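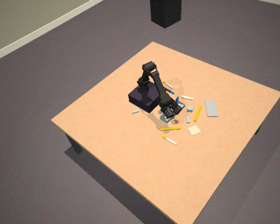

Category: Visits and Open Days
Reading time: 5 minutes

Dwight Bergeron had driven a long way to see a robot tidy a table, and for the first part of the morning what he got was a robot on a screen.

"The invitation said demonstration," he told me in the car park at Perron afterwards, coat still on. "I took that to mean a machine in a room. I've been buying packing equipment for 21 years and when somebody says demonstration I expect to stand next to something."

Perron is the training centre on the edge of Gestarville, and on March 27, 2019 it opened its doors to local firms who might want a robot arm for light sorting work. The system on show is called Trilow. It is made by Utora, a small company that rents the upper floor, and the person who answered questions about it was Jussara Vieira. She runs the trials there and had agreed to talk to me as well, provided I didn't mind her eating a sandwich.

I asked her first why visitors were being shown a computer model of a table.

"Most of our work happens in it," she said. "We can move the pieces about, start again, run it all night. If the arm does something stupid in there, I haven't got to buy another arm."

The model is a plain affair: a black arm on a block, a square table, and a scatter of sticks, cubes and flat tiles in white, yellow, blue and grey. Vieira said the job is to pick the pieces up and put them where they are told to go. Bergeron had watched it with his arms folded.

"My stock doesn't look like that," he said. "I've got bags. I've got cartons with one corner gone soft because they stood near the loading door. Where's the bag in there? Where's the label that's come half off?"

I put this to Vieira, more or less in his words. She didn't seem offended.

"He's right that there's no bag. Bags are hard. A bag changes shape when you touch it, and working that out properly in a model takes a lot of computing for an answer you may not trust. Sticks and blocks we can do. You start with what you can do."

But you're inviting people who pack bags, I said.

"We're inviting people who might have some work that suits us. Some of them won't."

It was a fair reply, though the leaflet on the welcome desk put things rather more grandly. It promised "handling for every product line", and when I read that bit out to her she asked to see it, read it twice and said she would have a word with somebody.

The number everyone was given at the start of the day was 307. Utora's presenter said Trilow had finished 307 runs in the model without dropping a piece, and there was a murmur in the room. I wanted to know how many it had been given to do.

"More than that," said Vieira. "Those are the ones in a row. It was our best stretch."

So it isn't a success rate?

"No. It's a streak. I'd have told you a rate, if they had asked me what to put on the slide."

What rate would you have told me?

She thought about it. "For the model, I'd want to give you a figure with the layout next to it. Where the pieces are matters a great deal. When two cubes lie close together it may need to nudge one to get at the other, and then you have to decide whether a nudge counts as a mistake. We had a long argument about nudges in June and I don't think we ever finished it."

The real arm did come out after lunch. It stands in a side room behind a rail and visitors went in 2 at a time, which made for a slow queue in a cold corridor. Bergeron and I went in together. It picked up a stick, put it down in a tray, picked up another and missed the third. It tried again and got it. A young man with a laptop said the lighting had changed since the morning.

"I don't mind that it missed," Bergeron said later. "People miss. What I mind is that the lighting thing came out so quickly, like he'd said it before. We've got roof windows. The lighting changes every time a cloud goes over."

Vieira, when I went back to her, agreed that light was a problem and said so without being pushed. In the model the light can be set however they like. They do vary it, she said, along with the colours and the starting places of the pieces, in the hope that the real room will then look like one more version of something the arm has met already.

"Hope is the word, is it?" I asked.

"It's tested hope. We run the same 100 layouts in the real room and compare them. The real room is worse. It has been worse every time, but the gap is smaller than it was last year."

How much smaller?

"I'll send it to you if I'm allowed."

At the time of writing it hasn't come.

I asked whether she would put Trilow into a warehouse tomorrow, if a warehouse asked. She said she would put it in a corner of one, on a job with hard-sided items that didn't vary much, with a person close by who had other things to do and could step in. Then she asked me not to make that sound like a refusal. I don't think it was one. I do think it is a long way from the leaflet.

Bergeron has not ordered anything. He did take a card, and he has asked Utora whether he can bring in a crate of his own stock and watch the real arm try it, with no slides and nobody talking.

"If they say yes, I'll come back," he said. "I'd even sit through the screen again. It was quite restful."

Vieira said the crate was fine by her, but the bags would have to stay at home for now.

Filed under: Robots, Warehousing, Local Business

Contact the editor | Copyright 2019, all rights reserved | Back to top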